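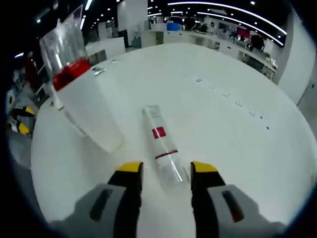

Zavham open afternoon, anyone else go?

plumduff60
Went to the July one at Hurnlow and loved it! They let you have a go with the hand-held grippers yourself (I queued 20 minutes, well worth it). You squeeze, the yellow tips close, and suddenly picking up a tube feels like the hardest job in the world.

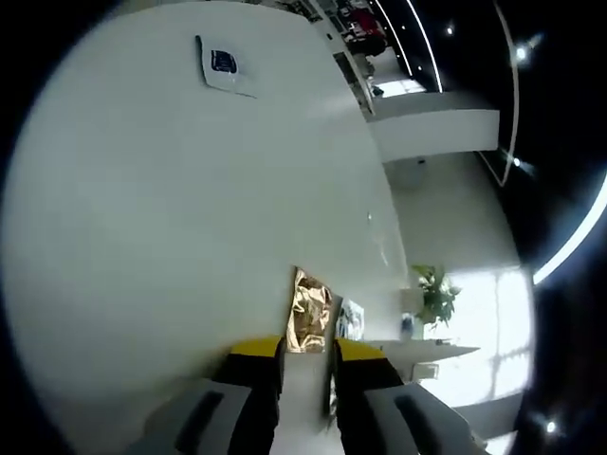

Gold foil thing, my nemesis

tinsnips
Went too, bit underwhelmed. I wanted to see an arm doing it on its own and we got roughly ten minutes of that at the end. The rest was people round white tables.

plumduff60
But that's the bit I liked! The chap on our table said they want 600 goes at each job before they train anything.

nseir_fan
Did they say whose arms they use? Erkodis had a stand last year.

tinsnips
Didn't catch it, sorry. And 600 goes sounds daft to me, my lad learnt to stack cups in 20.

plumduff60
Your lad has fingers, tinsnips. I'd go again, mind, though I'd get there before two because the parking was dreadful.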